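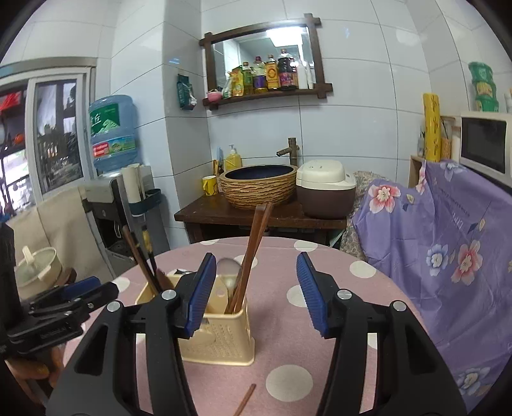
Utensil holder on the round table, basin and rice cooker behind

Kitchen & Dining > Small spaces > Storage and tidying

Thread: Where do you keep your chopsticks?

mansa_n
We've got one round table that does for eating, chopping and everything else, so the beige plastic holder lives on it. Chopsticks and a spoon go in together. The trouble is the chopsticks. They lean out at all angles and one is always lying on the cloth. The pairs don't match any more either, there's a dark one in there and I have no idea where its partner went.

The other table, against the tiles, has the basin on it, with the rice cooker to the right and the washing-up liquid and a mug to the left. There's a small cup there too with a few sticks and a brush in it. So things are already split over two places and I'd like them in one. Should I move the lot over by the basin, or keep them where we eat?

vija.t
Keep them where you eat. I had mine by the sink for years and everything got splashed. A taller holder would stop the leaning. Mine came from Robichaud and cost 598 in our money, which was too much for a pot, but it's heavy and it doesn't tip.

KayodeE
I'd go the other way. By the basin you wash them, drop them in the cup and you're done. Carrying wet chopsticks across the room to a tablecloth is asking for marks on the cloth. Nice cloth by the way, my gran had pink with white spots.

vija.t
You dry them first.

KayodeE
Who dries chopsticks?

vija.t
Anyone with wooden ones. They go black at the ends if they stand in a cup with water at the bottom. I threw out 8 pairs before I worked that out.

verna_c
Does the beige one have holes in the base? If it does I'd leave it alone and just cut down what's in it. There are three of us here and we keep six pairs out. The rest are in a drawer. Same with spoons.

Also, is that a proper washbasin with the woven outside? We looked at one like it in Lesivari and were told not to stand it near anything electric. Yours looks close to the rice cooker to me.

mansa_n
No holes, it's a plain pot. I could drill some but then it drips on the cloth.

The basin came with the flat when we moved to Farnden. The cooker gets pulled along to the end of the table when it's on, so it's all right. I do like the blue inside, it doesn't show tea stains.

trin_haddad
Stand the holder on a saucer if you drill it. Or use the shelf under the mirror over the basin. You'd have everything off both tables, and the wall is tiled so drips don't matter.

verna_c
I wouldn't put cutlery on a shelf over a basin. Somebody's going to knock it in.

trin_haddad
Depends how deep the shelf is. Ours is narrow with a lip along the front and we've had no trouble in three years.

KayodeE
A flat tray with a lid would do it too. Drostley had some in when I was last there, long enough for chopsticks. No leaning at all, and you can put it on the stool if you move the bucket.

mansa_n
The bucket stays on the stool, that's the rice. I'll try Verna's way first and put most of them away in the drawer, then have a look at a tray in June. The odd dark one is going in with the brush for stirring paint.

vija.t
Dry it first.

Last reply May 29, 2026
Contact the moderators | Forum rules | Back to top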